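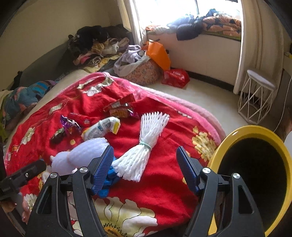 Tunmont Software Working Group - Minutes of the September Meeting

Chair: Bukola Bassey
Represented: Perception, Planning, Control, Tooling
Apologies: Gauthier integration team
The meeting was called to order at 10:05 a.m.

1. Minutes of the previous meeting

The minutes were approved with one correction. Under item 4, "release branch" should read "staging branch." The action on log retention was closed.

2. Perception

The perception group reported on the bedroom tidying set, recorded with the hand-held gripper. The set now holds 440 episodes, of which 100 have been labeled in full. The remainder have automatic labels only.

The group presented a view from the set in which foam fruit netting, held at its middle by a rubber band, lies on a red floral blanket with a plush toy and several wrapped snacks. Two points were raised. First, the large flowers printed on the blanket are being proposed as separate objects by the current segmentation model. Second, the frayed ends of the netting are poorly outlined, and the mask tends to stop at the band. It was noted that the shiny finish of the blanket and the bright window both affect exposure, and that the exposure setting should be stored with each episode.

Members discussed whether printed patterns should have a label of their own. The chair favored keeping the label list short. It was agreed that patterns will be labeled as part of the surface they belong to, and that the 100 labeled episodes will be checked against this rule before any retraining.

3. Planning

The planning group has moved the Sorkness task planner to the new message format. Two faults remain open. The planner can select a bin as a target when only part of the rim is in view, and then request a path through the side of the bin. It also treats piled clothing as a single object, which blocks later steps in the plan.

A fix for the first fault is under review. For the second, the group asked that perception supply a confidence value with each mask. Perception agreed in principle but could not commit to a delivery date until the label check under item 2 is complete.

4. Control

Control reported that the finger width signal is now time-stamped at the source. Replays made with the older logs show the fingers closing late compared with the video - in the worst replay the difference was 5 video samples. Older logs will be corrected by script and the originals kept unchanged.

The proposal to lower the grip force limit for soft items was deferred. The chair asked for a written note setting out the test method.

5. Tooling

The Gristis viewer now opens episodes directly from shared storage. Members reported that the timeline loses its position when a second camera is added. Tooling will correct this before adding further features. A request for keyboard shortcuts was accepted at low priority.

6. Other business

The Gauthier integration team asked in writing for read access to the staging branch. Approved, with write access to be considered separately.

Actions

Perception: check the 100 labeled episodes against the pattern rule; add exposure to the episode record.
Planning: complete review of the bin target fix.
Control: correct older logs; circulate note on grip force testing.
Tooling: repair timeline position in the Gristis viewer; set up read access for Gauthier.

The meeting was adjourned at 11:20 a.m.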